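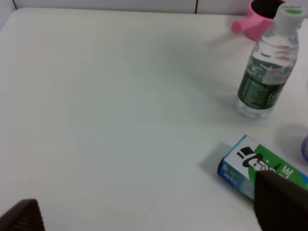
The water we carry home

When I moved to Elstead, I bought bottled water every week without thinking. In the country where I grew up, everybody does this, and my mother still does not trust a tap. My new neighbours found it strange. They filled a jug, put it in the fridge and were content.

Tap water in the town comes from the hills above Brirkirley, 23 miles away, and it is hard. It leaves a white ring in the kettle and tea made with it has a thin skin on top. People who were born there say they miss this taste when they travel. I needed a whole winter to like it.

In October the town opened two drinking fountains, one at the station and one beside the library. The second was out of order for 40 days, which was discussed a lot at the bakery. Now there is often a small queue at both, mostly schoolchildren and cyclists.

I still buy a bottle sometimes, for a long train journey or when guests come from abroad. The rest of the time I carry an old steel flask with a dent in its side. It is heavy, and the lid must be closed with some force, but I have become fond of it.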